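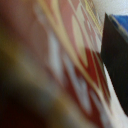
Wrist camera blur helps robot arms judge their own speed, group reports

A robot arm that moves quickly sees very little. Its wrist camera, mounted a hand's width or so from whatever the gripper is holding, turns patterns and edges into streaks, and most control software treats those images as a loss. Researchers at the Resoreo laboratory have now described a method that keeps the streaked images and reads motion from them.

The work, led by Kyu-ri Hwang, was presented in June at the laboratory's summer meeting. The method is called Chae. It takes a single blurred image from the wrist and estimates how fast, and in which direction, the camera was moving past the surfaces in view while the shutter was open.

When zigzag bands of red and cream smear along one diagonal, the angle of the smear says something about the direction of travel, and the softness of the borders between colors says something about speed. The gripper's own finger is useful too. It is fixed to the same wrist as the camera, so it should stay put in the image while the background streaks past. Chae uses the finger as a reference and compares everything else against it.

"We had been deleting these images for years," Hwang said. "There was a filter at the front of our training pipeline that scored each one for sharpness and threw out the bottom end. When we looked at what was being thrown out, it was nearly all of the fast part of the motion."

The filter was removed last winter. The group then collected 2127 short recordings of an arm picking up, turning and setting down household goods, many of them boxes, pouches and cloths with printed or woven patterns. The arm's joint sensors supplied the true speed of the wrist at each moment, so no one had to label the images by hand. A set of 676 recordings was held back for testing and was never shown to the model during training.

On the test recordings, Chae's speed estimates were close enough to the sensor readings to be used in a control loop for most of the motion. Direction was more reliable than speed. A streak looks much the same whether the camera was moving one way or exactly the opposite way, and the method settles that question by looking at the last sharp image before the blur began. If the arm reverses during a long run of blurred images, the estimate can come out backward.

The group compared two versions of a pick-and-place program on the same arm. One stopped using the camera whenever the image was too soft and relied on joint sensors until the picture cleared. The other used Chae throughout. The second version finished the sequence in roughly 18 percent less time, mainly by skipping the short pauses the first version made before closing the gripper and again before letting go.

The joint sensors already report how the arm is moving, and Hwang said she is often asked why a camera is needed for the same job. Her answer is that the sensors know about the arm and nothing else. If a box slides in the grip, or a cloth swings as it is lifted, the sensors show no change. In the camera image, the object stops moving together with the finger and begins to streak.

That second use, detecting slip, is less developed. In a separate trial with four objects, the method flagged slips on the three that had bold patterns and missed most of them on the fourth, a plain white carton. Surfaces with no pattern leave very little to streak. Dark areas close to the lens also caused trouble, and the current version ignores any part of the image it cannot assign to an object, the gripper or the background.

Lighting matters as well. Under dim light the camera holds its shutter open longer, the streaks run into each other and speed is underestimated. The group's present fix is to feed the shutter time to the model along with the image. This helped, though the report says the results in low light are still "not good enough to depend on."

Chae runs on the same small computer that drives the arm and needs no special camera. It was trained on one model of arm with one type of gripper, a dark two-finger design, and has not been tested with suction cups or with fingers of another color. A light finger against a light background would be harder to pick out, according to the report.

Rirkano, a maker of packing equipment, has agreed to try the method on a sorting line at its Gasalard site, where mixed goods arrive in printed packaging. The trial is expected to start in the fall. For the first stage the software will only record its estimates alongside the line's existing controls – it will not be allowed to change how the arms move.

The Resoreo group plans to release the recordings, including the ones its old filter would have removed, once the joint sensor data has been checked against the image timing. A second report covering plain surfaces is in preparation.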